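Trundivon Parts Recovery – Sorting and Bench Assistants (two positions)

Location: Gronham depot, ground floor
Hours: part time, day shift, start 7:30 a.m.
Start: April
Reference: TR-159

Trundivon takes in used and surplus circuit boards from repair shops and small manufacturers, sorts them by type, and sends them on for testing or for recovery of parts. The Gronham depot handles up to 3000 boards a month. We are hiring two assistants for the intake bench.

The work is done standing or on a high stool. Boards are sorted into plastic bins by family, and each bin is checked before it moves to the test room. Assistants read the labels, enter serial numbers in the stock system, and set aside any board with a cracked edge, a lifted part or a missing label. Boards of different sizes often share a bin at intake – they are separated at the second check. 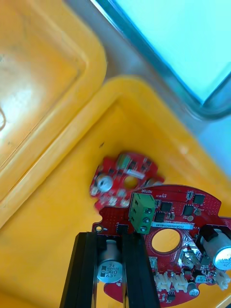
Trundivon Staff Bulletin, Issue 59, p. 4

Red boards with screw terminal blocks go through the same intake steps as all other stock. Where a board carries a printed label, the full number is entered as printed. If a character cannot be read with certainty, the board is tagged and passed to the shift lead. Numbers are not to be guessed or completed from a neighboring board.

Duties
Sort incoming boards by outline, connector type and marking
Enter serial numbers and bin numbers in Kazemi, our stock system
Handle boards by the edges, with a wrist strap worn at all times
Wipe out bins between lots
Pack checked boards in antistatic bags for transfer

Requirements
Good close vision, with or without glasses
Able to tell red, green and yellow apart reliably
Steady hands and accurate typing of long numbers
Able to lift a full bin to bench height

Experience with electronics is useful but not required. Training takes two weeks and is paid at the full rate. No soldering is involved in this position; staff who wish to move to the rework bench may apply after six months.

Applicants will be asked to complete a short sorting exercise at the Girnine Street entrance, followed by an interview. Please allow 90 minutes for both.

To apply, send a one-page résumé and a note of the hours you can work to Vlasta Atanasov, Intake Supervisor, quoting reference TR-159. Applications are read in the order received, and the posting closes when both positions are filled.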